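Notebooks > Dendovwood workshop > Glue and finish trials

August 10, 2021

Hide glue trial, second round. Carrying on from the July entry. Greer has the first page of numbers in the blue binder if anyone wants them.

Question is still the same. The Quintana chairs come back to us with loose back rails and we want a glue that can be undone next time without tearing up the tenon. Wilmer did the last lot in yellow glue and two of the mortises had to be rebuilt. Hot hide glue is the obvious choice but the shop is cold until mid morning and the open time has been too short for anyone working alone.

Made up three batches this morning from the same bag of granules, soaked overnight in cold water in the fridge. One part granules to two parts water by weight for all of them.

Batch A: plain.
Batch B: plain plus 5 percent urea by dry weight of glue.
Batch C: plain plus 20 percent urea by dry weight of glue.

Pot held at 60 degrees in the water bath. The thermometer on the bath reads a bit high compared with the glass one so I went by the glass one. Skimmed the foam off A twice. C was noticeably thinner coming off the brush, B I couldn't tell from A.

Test pieces are beech offcuts from the Cisholm order, planed yesterday, end sealed. Nine joints per batch, short mortise and tenon, all cut by Rawiri on the same setup so the fit should be even. He says the last few of batch C were cut after he touched up the chisel and may be slightly tighter. I marked those with a pencil cross on the shoulder.

Warmed half of the pieces on the radiator before gluing and left the rest at shop temperature. Shop was 13 degrees when I started. Should have waited, but that's the temperature we end up gluing at in winter, so I left it.

Open time, from brush to the point where the film drags and won't wet the other face:

A, cold wood: under a minute. Skinned over before I had the second cheek brushed.
A, warm wood: a bit over two minutes.
B, cold wood: not much better than A cold.
B, warm wood: close to three minutes, comfortable.
C, cold wood: just over three minutes.
C, warm wood: I stopped timing at nine minutes, still tacky.

So the wood temperature matters more than the small dose of urea does, which agrees with what Noeline said when she was here. The large dose does give real working time but I don't trust the strength yet. Squeeze-out on C was still rubbery after lunch when A had gone hard and could be chipped off with a fingernail.

Clamped everything with the short bar clamps and wax paper. Two of the B joints slipped on the jaws and I had to reset them. Noted on the pieces as B4 and B7. Leave them out of the averages.

Typed the morning's readings into the spreadsheet on the bench laptop. Paper copies go in the binder until then, please don't start a third version of the sheet. 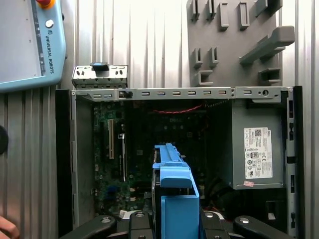

Photo: Dendovwood workshop notebook

Afternoon. Did the reversal test on the joints left over from July, since they've had long enough to cure. These were all plain glue, no urea.

Method as before: two small holes at the shoulder line, warm water in with a syringe, wrapped in a damp rag, then a heat gun on low held well back. Tried by hand every few minutes, no mallet.

First joint let go after 20 minutes and came apart clean. Second and third took longer. The fourth wouldn't move at all and I think the water never got past the shoulder, because when I sawed it open the tenon was dry at the far end. Drilling slightly lower would fix that. On a real chair I'd want the hole on the inside face of the rail where it can be plugged.

Fibre tear on the three that came apart: none on two, a small flake on the third near the edge of the cheek. That's a lot better than anything we've managed with the yellow glue. The beech did go a bit furry from the steam and would need a light pass with a card scraper before regluing. Don't sand it, it rounds the shoulders over.

Also tried methylated spirits on one spare joint, squirted in with the same syringe, which is supposed to make the old glue go brittle by pulling the water out of it. It cracked open with a light tap. Fast, no swelling, but it marked the shellac on the offcut I was resting it against. Fine for stripped frames. Not for anything with the original finish on.

Colour: the squeeze-out on A and B is pale amber. C is about the same, maybe slightly cloudier. None of it shows at the joint line on beech. Greer wants to see it on something darker, so I've put aside a strip of the blackwood from under the stairs for the next round.

Smell. The Bumthorpe granules smell worse than the old lot but hold a cleaner gel. Tipped a spoonful of each onto a plate and left them to set. The Bumthorpe gel was firm enough to pick up whole, the old one tore. I'd use up the old bag on sizing and rubbed blocks and keep the new one for joints.

To do:
Leave all the new joints clamped overnight, then up to a week on the rack before breaking any.
Rawiri to make the pull jig wider, the jaws foul on the shoulder at the moment.
Repeat B on warm wood with 10 percent urea as well, there's too big a gap between the two doses.
Label the fridge tub properly. Wilmer moved it thinking it was stock.
Ask Noeline which gram strength she buys.

Leftover from all three batches is in jars in the fridge door, lids dated. Throw out if it smells of anything other than glue.

Last updated: August 10

Dendovwood workshop | Contact the notebook editor: Greer McIver | Copyright Dendovwood | Back to top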